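Trillus Touch-Up Enamel, grey, 300 ml
Product no. 2643

We stock this because people keep asking for it. The maker says one coat, any metal, no primer. We have our doubts about all three.

On clean, dull steel it covers well enough and dries to a flat mid-grey. On anything shiny it needs a key first, whatever the label says, so budget for a sheet of 433 paper and a bit of elbow work. The "rust-blocking" claim we would take lightly — it slows small specks down, and that is as much as we'll promise. 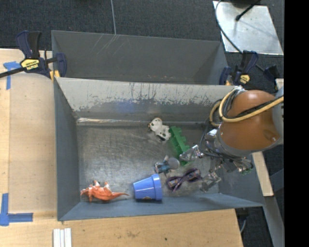
Esperanza Zabala wrote in to say we were being unfair, and that her garden gate in Urcombe had gone through two winters on a single coat without lifting. She did admit she had sanded it back to bare metal first, and that the hinge side was looking thin.

Two winters on a gate is decent. It still isn't the "lifetime finish" printed on the tin.

Touch dry: 20 minutes, according to Trillus. Allow over an hour in a cold shed.
Clean brushes with: white spirit
Also in: black, cream
Not for: food surfaces, galvanised sheet

Lids can't be returned once opened. Collection from the Multville counter only.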